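Notebook, interop bench, Jultstead
Aug 16, 2025

Picking up from the mess I left on the whiteboard. The Laltwood feed is talking to our side again, mostly, and I want to get this written down before I forget which of the nine things I changed was the one that mattered.
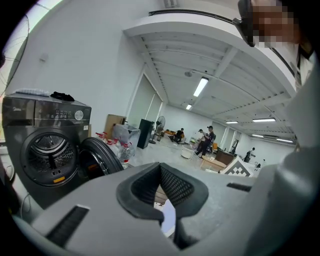

So the short version is that the track messages were arriving fine and then getting thrown away by our own parser. We spent most of the morning blaming the link (I did, anyway, loudly) and the link was clean the whole time. Laltwood stamps its tracks in UTC with milliseconds, the Kälin gateway passes that through untouched, and then our reader sees three digits after the decimal point, decides it's a bad time field and drops the record without a word in the log. Without a word! I've turned the logging up so at least it complains now.

Replayed the December recording to check, all 3000 messages of it. Before the fix we kept 48. After the fix we kept everything except 20, and those are a different problem, see below. I ran it twice and got the same numbers both times, so I'm fairly happy to call the time thing closed.

The leftover ones all have an empty platform ID. The interface doc says the field is required, the Laltwood export clearly thinks it's optional, and Pillent fills in a default of zeros when it gets one. That last part bugs me. If two different sensors both come in blank, Pillent merges them into one track and you get a thing on the map that jumps back and forth across the bay like a flea. I made it do this on purpose with two hand-edited messages and it took some 20 seconds to show up on the display. I'd much sooner reject the blank ones and put a note on the operator screen, but that's a change on the Pillent side and I don't want to sneak it in before the dry run.

Other stuff, in no order:

The imagery metadata test didn't get done. The sample files I had were the old version of the schema and the validator choked on line one. Need fresh samples.

Gateway config is now in the repo, finally, under kalin-gw. Please don't edit it on the box anymore, I overwrote someone's port change this afternoon and had to dig it out of my terminal scrollback -- sorry about that, it's back in.

Clock on the second replay machine was four minutes slow. Fixed it by hand, which won't last. It should be pulling time from the bench server like the others and I can't see why it isn't. Firewall maybe? Haven't looked.

I tried the chat bridge for about ten minutes at the end. Messages go out to Laltwood, nothing comes back. It could be the same permissions thing we hit last time, but I was tired and hungry by then and not thinking very straight, so don't trust that guess.

Next session: new metadata samples, the chat bridge from the Laltwood end, and write up the blank ID business with the two hand-edited messages attached. They're in my replay folder as flea_a and flea_b.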